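How do you store and ship plastic body panels without scratching them?

Posted in Workshop & Garage > Storage and Packing

Berwyn Jarman

Hi all! I've been buying up leftover stock of motorcycle plastics since July (front fenders mostly, plus side covers, a few tail pieces and a mountain of little caps and plugs) and I'm having the best time with it. I sell them on to people restoring older commuter bikes, mainly the Trallmont and the small Tondov. My last haul was 282 pieces from a dealer who was closing down, and that's where the trouble starts.

The fenders are glossy black and they mark if you so much as look at them. I had them nested in one another in a big crate, like paper cups, and when I pulled them apart 17 had fine scratches right down the middle ridge. That hurts! I can still sell them as seconds but I'd much prefer to stop doing it.

So what I'd love to know is

– how do you keep curved, glossy parts on a shelf so they don't rub
– what do you carry them around in between the shelf and the packing table
– how do you box a fender for mailing so it doesn't come out the other end with a flat spot

I've got one bay of a double garage, decent shelving, and a packing table that used to be a door. Budget is small but I'm happy to make things. Photos of your own setup very welcome, I could look at other people's shelves all day.

cardboard_annie

Oh I love this question. I did returns packing for a scooter parts place for years and fenders were my favorite thing to box, which probably says a lot about me.

Don't nest them. I know it saves room and I know they look like they were made for it, but any grit between two of them turns into sandpaper the second you slide one out. If you really have to nest, put a soft foam sheet between every pair and lift straight up, never drag.

For mailing, the box needs to be longer than the part by a couple of fingers at each end. Then:

Wipe the part with a clean microfiber cloth. Put it in a thin poly bag, or a foam pouch if you have them. No newspaper against the gloss, the ink comes off. Lay crumpled kraft paper in the bottom of the box and set the fender down on its two long edges, arch upward, the way it would sit on the bike. Then – and people skip this – stuff paper UNDER the arch until it feels firm. The flat spots come from something heavy landing on top when there's only air underneath. Fill the ends, fill over the top, close it and give it a good shake. If you hear anything move, open it up and add more.

Halliday used to do a long single-wall mailer that was perfect for small front fenders. I don't know if they still make that size. We ordered it in bundles of 115 and I never once had leftovers. For anything bigger, go double-wall.

Also tape your box flaps down on the inside before you put the part in. A loose flap edge will scratch gloss plastic just as happily as another fender will.

mudguard_mike

just hang them. hooks on a rail, done. use the bolt holes

cardboard_annie

Hanging is fine for a few weeks Mike, but I've seen thin ones go out of shape in a hot garage when they hung from one hole for a whole summer. Two holes minimum!

pegboard_and_tea

Welcome to the very best hobby, Berwyn! I run a small spares room and it took me a few tries to get it right, so let me save you some of that.

On shelves, go wide and shallow. Deep crates are where gloss goes to die. I line every shelf with the ribbed rubber mat you get for tool drawers (mine is Cloretti, but the grocery store kind works too) and lay the fenders down in one layer with a gap between them. It eats shelf space like crazy. I had to add a second unit when I passed 175 parts and I don't regret it one bit. Big curved stuff goes up top where nothing gets put down on it, and the small stuff goes lower where you can look straight down at it. 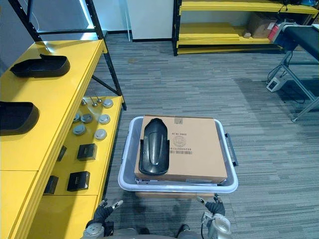 Moving parts from shelf to table is where most of my damage used to happen, and the fix cost me next to nothing: everything rides in a tote. One order, one tote, and nothing gets carried under an arm. I like the plain gray plastic ones with a proper rim, big enough to take a carton flat. Put the carton in first and lay the fender lengthwise on top of it, the way the black one is riding on that tan box, so the part sits up high and you can lift it off without scraping it along the side of the tote. I'd add a folded towel or a piece of foam between the two, cardboard is rougher than you'd think. It's also worth keeping the part off to one side of the lid like that, because the barcode stays in plain sight on the other half and you can check it against your order before anything gets wrapped. I've caught so many mix-ups that way! Left and right side covers especially, I swear they swap places at night.

For your caps and plugs, please don't pour them all into a jar. I did that, and then I spent an entire evening sorting gray ones from slightly different gray ones. Lay them out flat side up on a low shelf or in a baking tray, one kind per tray, and write the part name on masking tape along the front. When you're picking an order you can grab one without digging, and you'll see right away when you're running low.

On your 17 seconds: if you can't catch the scratch with a fingernail, try a plastic polish before you mark them down. Use a soft cloth and small circles, and test it on the inside edge first. I've brought back plenty that I had given up on. The deep ones I keep for people who are going to paint them anyway, and they're always thrilled with the price.

Berwyn Jarman

You're all wonderful, thank you! I un-nested everything last night and the garage now looks like a seal colony. Ordering drawer mat this evening. Annie, I stuffed a test fender the way you said and stood a full paint can on the box overnight – no flat spot at all. Does the same method work for tail pieces with the thin pointy ends, or do those need a collar of some kind?

cardboard_annie

Collar! Roll a strip of corrugated around the point, tape it to itself and not to the part, then bag the whole thing. Leave an inch of collar sticking out past the tip.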